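From: Mabli Beddoe
To: the seed swap list
Date: 22 April 2022
Subject: Re: Sorting beans before the October swap

Hello all,

What a lovely long message from Arvo, and yes please to nearly all of it! I've been itching to talk about sorting ever since the last swap, when the climbing beans and the dwarf beans got so thoroughly muddled that I had a six-foot "dwarf" leaning on my rhubarb. My answers are under his words further down.
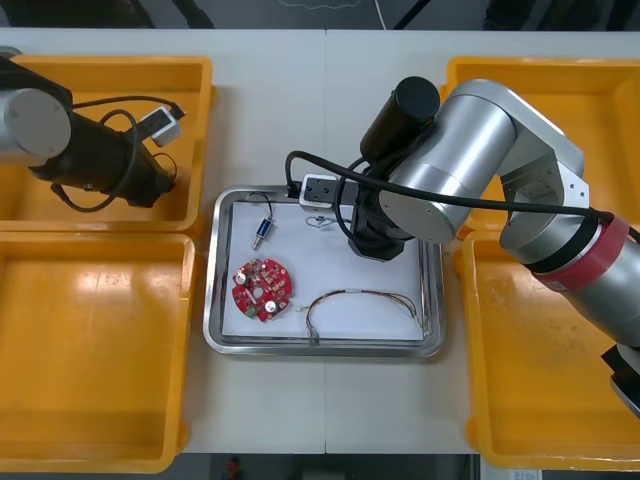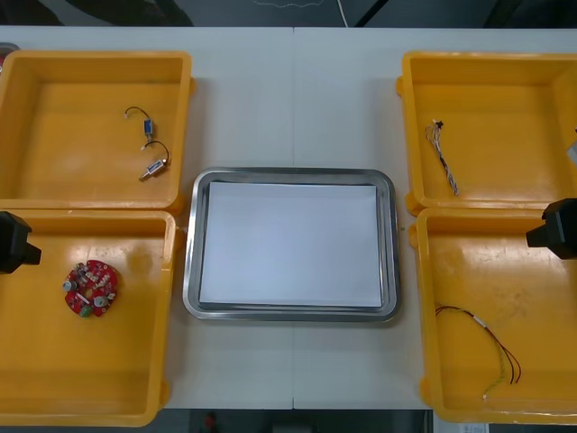 Steel tray in the middle, yellow bins on both sides, white tabletop in both.

Arvo Miettinen wrote:
> I would like us to sort by habit first and colour second.
> Last year we did it the other way and the purple ones were
> a disaster. Also, can we please stop using envelopes with
> the gummed flap? The seed sticks to it.

Habit first, absolutely. Purple podded beans can be tall or short and the dried seed is a dull buff in half of them, so colour gets you nowhere. And plain paper packets folded three times hold beautifully. I'll bring a stack (and my bone folder, if anyone wants a go).

> Sointu has offered the Velberg pea again. Do we want it?

Oh, we do! I sowed 100 of hers along the back fence and they've romped away, lovely crinkled leaves and not a slug near them so far. Sointu, did you ever find out whether it's the same as the one Ruth calls Turunen? The flowers look alike to me but hers set pods a good fortnight earlier.

> What about numbering? I lose track after the first page.

I'd carry on from the old ledger. We stopped at lot 3333, a broad bean from Lovisa Hovland, and I rather like the idea of picking up from there with something of hers again. Lovisa, have you any Cudov left? Mine went to the mice, every last one.

One more thing: please write the year of harvest on the packet as well as the name. Parsnip especially! I'd rather have a pinch of fresh seed than a jarful of old.

Happy sowing,
Mabli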